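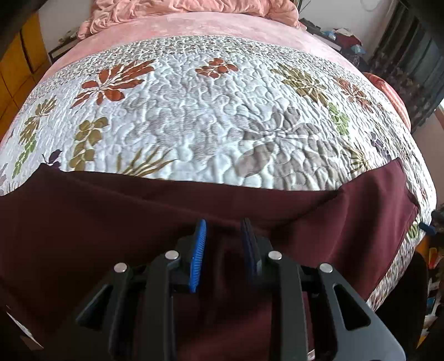
Murray Després had objected already before the first item was read that we should not use the word "ready" in the report, as a machine which folds one towel in a laboratory is not ready for a bedroom in Ritdale. The chair asked that this remark be put at the top of the minutes, and so it is.

4 min read

Ritdale Household Machines Discussion Group
Minutes of the November meeting, 7:30 p.m., room upstairs at the library

Apologies: received from Akgül, who sent written comments (see item 3).

1. Minutes of the previous meeting
Accepted with one correction. The word "dryer" in item 4 should be "clothes airer".

2. Bed making and work with large cloths
The group discussed whether a machine can today make an ordinary bed. Skundley reported from her reading. She finds that hard objects, such as cups and boxes, are now handled quite well in many demonstrations, but cloth remains difficult. A thin cover lying over a quilt was taken as the case to discuss. The fingers must take the upper layer and leave the lower one in its place. A person feels this with the fingertips and does not think of it. With two stiff pads one must close at the right height, and on a quilt with raised stitching the right height is not the same everywhere.

Murray Després said that the colour of the cloth helps a machine only at the beginning. When a dark cover is against a pale quilt the edge is easy to find, but at home many people have white on white. Skundley agreed in part. She considers that finding the edge is the smaller problem, and that pulling a cover straight over the whole width of a bed with one hand is the bigger one. A person walks to the other side. It was asked if a machine would have space to walk there in a normal flat, with furniture close to the bed. No answer was agreed.

3. Comments from Akgül
Read aloud by the secretary. Akgül worked before in a hotel laundry and writes that a shop floor is the better place to start. There the sheets are all one size and the table is always in the same place. At her former workplace they ironed 800 pieces on a busy day, and still two persons fed the sheets in by hand, because the corners came out of the washing machine twisted. She asks the group not to forget the corners.

4. Cost
The treasurer's figure for hiring a small arm for the spring open day is $3000, without transport. Several members found this too much for one afternoon. Rullatska offered to ask for a lower price if the arm only folds tea towels. Spending of up to $400 was approved for printed material and refreshments.

5. Wording of the report
After discussion the sentence will be: "Machines can do single steps of some chores under supervision." Murray Després wished to add "slowly". Carried, with one member against.

6. Actions
Skundley: shorten the section on cloth to 2 pages.
Rullatska: new price for the arm.
Secretary: send thanks to Akgül.

7. Other business
The kettle in the upstairs room is to be descaled before the next meeting.

Meeting closed at 9:10 p.m.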